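**FOR RELEASE 4 Jan 2021**

# Bredness publishes first-year results on two-arm chore handling

**Home and stockroom tasks remain slower by machine than by hand, company reports**

Bredness, which tests automation equipment for small retailers and home-care suppliers, has published the first-year results of its chore handling program. The report covers two-arm robots working at table height on jobs that a person would normally do standing up: stacking, sorting, clearing a surface, and returning items to a shelf.

The main finding is that the machines tested are not ready for unattended use in a home or on a shop floor. They can complete short tasks made of simple parts under steady light. They do not yet complete a full chore from start to finish at a speed or error rate that a store manager would accept.

The program uses plain test objects for its base tasks. Cubes of one size are placed on a table and must be stacked by color, in a stated order, using either arm. The task is simple to score and easy to repeat at another site. It also includes most of the steps found in ordinary tidying: find the item, choose an arm, close the gripper, lift, place, and let go without moving what is already there.
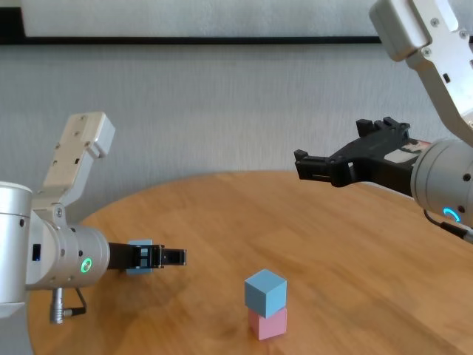

Letting go is the step that causes the most lost time. A gripper that opens slightly off center pushes the top item sideways. The control software then has to decide whether the stack is still good or whether to start over. In the current release it starts over too often, and the report lists this as the first item for correction.

The second item is arm choice. When an object sits where both arms can reach it, the software plans a path for each and compares them. On a round table the two paths are often close in length, and the planner can switch between arms before either one moves. Bredness has added a fixed rule that holds the first choice for six seconds. The rule reduced switching but did not remove it.

The third item is partial view. An object behind a gripper or wrist may be dropped from the software's list of known items. A person clearing a table remembers the cup behind the teapot. The system must be told to keep the last known position, and the report describes two methods for doing so. Both will be tested further.

Results with household goods were weaker than results with cubes. Folded towels, soft packaging, and items with loose lids were all tried. Towels could be carried but not refolded. Soft packaging was picked up well when full and poorly when half empty. Items with loose lids have been removed from the test set until a safe grip is defined.

"We were asked whether a shop with one person on the floor could hand over restocking," said Lâm Hà. "Based on these trials, the answer is no for mixed stock. For boxed goods of one size on one shelf, it is close enough to keep testing."

Cost was reviewed separately. The report gives no purchase price, because supplier terms differ, but it does set out the time needed to prepare a work area. Preparing a table task took 60 minutes for a trained operator. Preparing a shelf task took longer in every case, mainly due to checking reach limits against the shelf uprights.

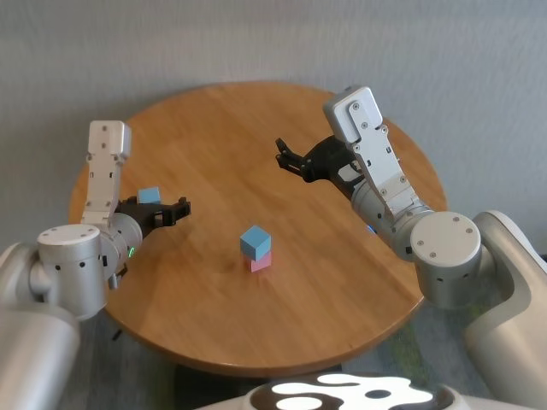
Darlene Cloutier said the report should be read with setup time in mind. In her view, a shop that changes its displays every week would spend more on preparation than it saved on labor, and the case is stronger for back rooms where the layout stays put. "Nobody on my floor needs a stack built," she said. "They need the returns bin emptied before opening, and I would want to see that done start to finish before I signed anything."

Bredness agrees that the returns task is a fair measure and has added it to the second-year plan. Items will be taken from an open bin, sorted into those that can be resold and those that cannot, and placed on the correct cart. Sorting decisions will be checked by a person throughout.

Second-year trials begin in February at the company's Rirnthorpe site. They will use the Lelden planner in place of the present control software. The table tasks will be repeated without change so that the two sets of results can be compared. More than 500 runs are planned.

The full report, the task sheets, and the scoring rules are available on request. Sites that wish to repeat the table tasks with their own equipment may use the sheets free of charge, provided that failed runs are reported along with completed ones.

**Report contact:** Nhàn Dương, Bredness, Rirnthorpe

**Trial site requests:** Miroslava Zinchenko, Bredness, Rirnthorpe

\###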